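Robots at the Packing Bench
How machines are changing one kind of job

Automation means giving a machine a task that a person used to do. The machine may do the whole task or one part of it. In most workplaces it is one part.

Bednárik is a warehouse that sends out groceries and cleaning supplies. People order from home, and a worker called a packer puts each order into a bag. Before the robots came, one packer filled 200 bags in a shift. Every item was lifted by hand, checked against a list and set down in the right place.

Lifting one bottle is easy. Lifting bottles all day is hard on the wrists, shoulders and back. Doctors call this kind of harm a repetitive strain injury. It comes from making the same small movement too many times.

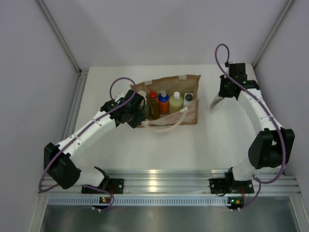 Packing sounds simple, but it is a difficult problem for a machine. A person can feel when a bottle starts to slip and will squeeze harder without thinking. A robot needs sensors and a program to do the same. The shape of each item matters too. A carton has flat sides and corners, while a bottle is round and gets narrow near the cap, and here five containers stand in a row in one paper bag with very little space between them. A gripper has to fit into that space without knocking over whatever is next door.

The bag is a problem of its own. Paper bends. If an arm pushes on one side, the opening changes shape, and the place where the program expected the edge to be is now wrong. A steel box would be much easier.

Two arms can share the work. One may hold something steady while the other moves an item. Their movements must be planned together so that they do not hit each other.
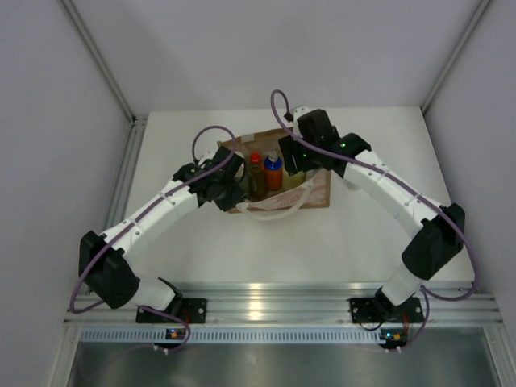

Two arms over a paper bag. Two bottles stand in its open top.

What happens to the packers?

Some tasks go away. At Bednárik, packers now lift far fewer heavy bottles. Other tasks appear. Zuzana Gajdoš packed bags by hand for years. She is now a cell operator, the person in charge of a group of robots. When an arm stops, she reads the error message, fixes the cause and starts it again.

Kvido Kolář still packs by hand. He takes the orders that robots do poorly, such as eggs, soft fruit and loose bread – anything that is easy to crush.

Not every change is welcome. A new job needs training, and training takes time. Sometimes a company needs fewer workers than before, and people have to look for other work. Workers and managers should talk about this early, before the machines are switched on.

Words to know

Gripper: the part at the end of a robot arm that holds things.
Sensor: a device that measures something, such as force or light.
Shift: the hours one worker spends at work in a day.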